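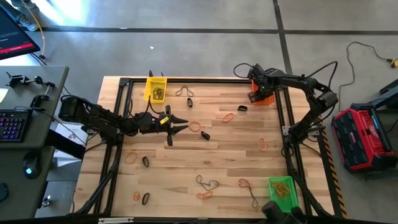
Welari Cask No. 4, review by Kirsten Oddsson

I bought this bottle in August, after two friends had recommended it to me separately. Welari is a small distillery and I knew only their younger rum, which I found too sweet. Cask No. 4 is a different drink. It is made from molasses, rested first in bourbon barrels and then finished for 36 months in casks that held oloroso sherry. The label says that 1,320 bottles were filled. Mine has its number written by hand, but the ink was already smeared when I opened the box.

The colour is dark amber, and no caramel is added according to the producer. On the nose I get raisins first, then orange peel and something like old furniture polish, which I mean in a good way. If you leave the glass for ten minutes, the polish goes and there is more banana.

In the mouth it is drier than I expected. There is walnut, black tea and a little salt. The alcohol is quite strong in the first sip and I advise a small spoon of water. Without water the finish is bitter for my taste. With water it becomes longer and softer, with cocoa and a bit of clove.

I compared it with Rivadeneira Reserva, which costs less and which many people here keep at home. The Rivadeneira is rounder and easier to like, and for guests who do not drink rum often I would still open that one. Welari has more to think about. I also tried it in a daiquiri, and this was a mistake, as the sherry fights with the lime. In an old fashioned with one drop of bitters it was very good.

Two complaints. The cork is too tight and half of it broke on the second evening, so I now use a stopper from another bottle. And there is only the 700 ml size. A 200 ml bottle would be welcome for those who want to try before paying so much.

I ordered from Prindik and the parcel came well packed in four days. Dando also had it, at a slightly higher price, but they were sold out when I looked again.

My score: 8 out of 10, or 7 if you never add water.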